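Ultura Countertop Water Flosser – User Guide
Section 5: First Use, Daily Use and Cleaning
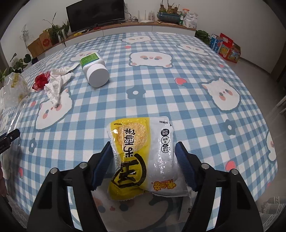

Read this section in full before filling the reservoir. Persons who have had oral surgery or gum treatment within the past two months should consult their dentist or periodontist before using the appliance. The water flosser is intended for use in addition to regular brushing and does not replace it.

5.1 Preparing the appliance

1. Place the base unit on a flat, stable surface within reach of a wall outlet. Do not place it on the rim of a sink or bathtub.
2. Confirm that the drain valve at the bottom of the reservoir is seated evenly. The ribbed side faces down.
3. Press the reservoir firmly onto the base until it no longer rocks.
4. Insert a tip into the handle until the colored ring is flush with the collar. A click will be heard.
5. Connect the power cord. The indicator light turns green.

Note: A small amount of water may be present in the hose of a new unit. Each unit is tested with clean water at the Indley plant before packing.

5.2 Priming

Priming removes air from the pump and must be carried out before first use and after any long period of storage.

1. Fill the reservoir with lukewarm water.
2. Set the pressure dial to its highest position.
3. Point the tip into the sink and switch the unit on.
4. Let the water run until the stream is steady, then switch the unit off.
5. Return the dial to its lowest position.

CAUTION: Do not fill the reservoir with hot water. Damage to the pump seals caused by hot water is not covered by the warranty.

5.3 Daily use

1. Select the lowest pressure setting for the first week. Slight bleeding of the gums may occur during this time. If it continues for more than two weeks, consult a dentist.
2. Lean over the sink and place the tip in the mouth before switching the unit on.
3. Close the lips enough to prevent splashing, while allowing water to flow out into the sink.
4. Aim the stream at the gum line at a right angle. Begin with the back teeth and work toward the front, pausing briefly between teeth.
5. Repeat on the inner side of the teeth, then on the other jaw.
6. Switch the unit off before removing the tip from the mouth.

Users with implants, crowns or bridges should fit the Pons soft tip (part no. 345) and remain on a low setting unless their dentist advises otherwise. The standard tip may be used around braces, but should not be pressed against brackets or wires.

CAUTION: Do not direct the stream under the tongue or into the ear, nose or throat. Children may use the appliance only under adult supervision.

5.4 Mouthwash and additives

Dikix alcohol-free rinse may be added to the reservoir in equal parts with water. After use, run a full reservoir of plain water through the unit. Salt, baking soda, bleach and essential oils must not be used – they leave deposits in the pump and shorten its life.

5.5 Cleaning and storage

1. Unplug the unit.
2. Empty the reservoir, wipe it with a soft cloth and leave it to dry with the lid open.
3. Press the release button on the handle and remove the tip. Rinse the tip under running water.
4. Wipe the base with a damp cloth. Do not immerse the base in water.

Tips should be replaced every six months, or sooner if the stream becomes uneven. Each member of the household should use a separate tip, identified by its colored ring.

If the unit does not start, or if water collects under the base, stop using it and refer to the fault table on page 58.

Text of this section last revised Saturday, December 8, 2018.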